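How a home-made gripper learns to pick things up

Thongchai Boonyarit and Hiu-tung Tu build robots in a shared workshop in Irnley. Their newest one is called Meesuk. It has one arm, and at the end of the arm is a gripper, a sort of hand with fingers that open and close.

Picking up a cup is easy for you. You have done it so often that you don't think about it. Meesuk has never done it at all, so it has to be taught.

1. Someone holds the gripper

The first lessons happen without the arm. Hiu-tung carries a gripper in her own hand, one made to be held like a tool. She walks up to an object, closes the fingers on it, lifts it and puts it down somewhere else. Then she does it again. For one job, such as moving a cup to a shelf, she does this 100 times.

2. A camera watches

The camera rides on the gripper, so it sees what the gripper is near. Its lens is very wide. Close things look huge and far things look small, and the corners of the picture go dark.

You can try this yourself. Hold a spoon near one eye and look past it at the room. The spoon seems as big as a door!

3. The gripper finds out where it is

A camera also needs fixed things to look at. One useful kind is a marker, a square with a thick black border and black and white blocks inside. The pattern is easy for a computer to spot. If the marker looks small, the camera is far away. If it looks tilted, the camera is seeing it from an angle. There is a marker near the top, on a white box with a tiny green light, and it is tilted. A chair back takes up most of the right side.
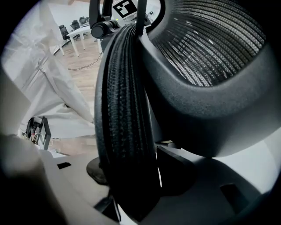 4. The computer practises

All the pictures go into a computer. So far Meesuk's lessons have made 3,932 short recordings. The computer looks for patterns — where the fingers were, what they were close to, and when they closed.

5. The arm has a go

Now the gripper goes on the arm and Meesuk tries by itself. On its first day it dropped a sponge seven times. Thongchai wrote down each drop, and Hiu-tung recorded more sponge lessons the next morning.

Words to know

Gripper: the part of a robot that holds things.
Marker: a printed pattern that helps a camera work out where it is.
Lens: the curved, clear part at the front of a camera.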